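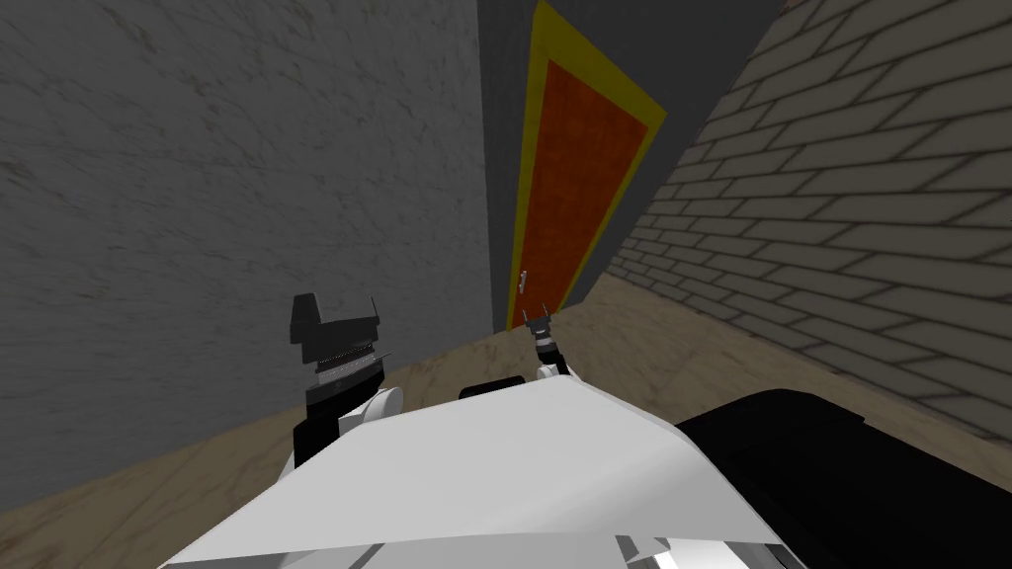

4.2 Running the door demonstration for visitors

Run this in the simulator first, before the July open day, and again at 9 a.m. with the doors still shut to the public.

1. Start Zoden and load the corridor scene. Wait for the door to appear.

2. Set the speed limit to 37 per cent. Sumaiya Munshi holds the password if the field is locked.

3. Put the robot at the start mark, facing the door, with both grippers empty.

4. Press Reset, then Run. The robot should drive up, take the handle and open the door.

5. If the handle is missed twice, press Stop and go back to step 3. Do not nudge the arm by hand control – the log will not match the run.

6. Save the log under the visitor group's name.

Note: Groups are limited to 6 people at the desk. Anyone else can follow on the wall screen in the Paston room.

Note: Delay the screen feed by 300 ms or the sound runs ahead.

CAUTION: Check that the link to the real robot is off before pressing Run. The lamp on the Eto box must be dark. If it is lit, call Ross Pringle and leave the desk as it is.

For questions from visitors about the arms, see 4.5. Taras Hutsuliak takes the school groups.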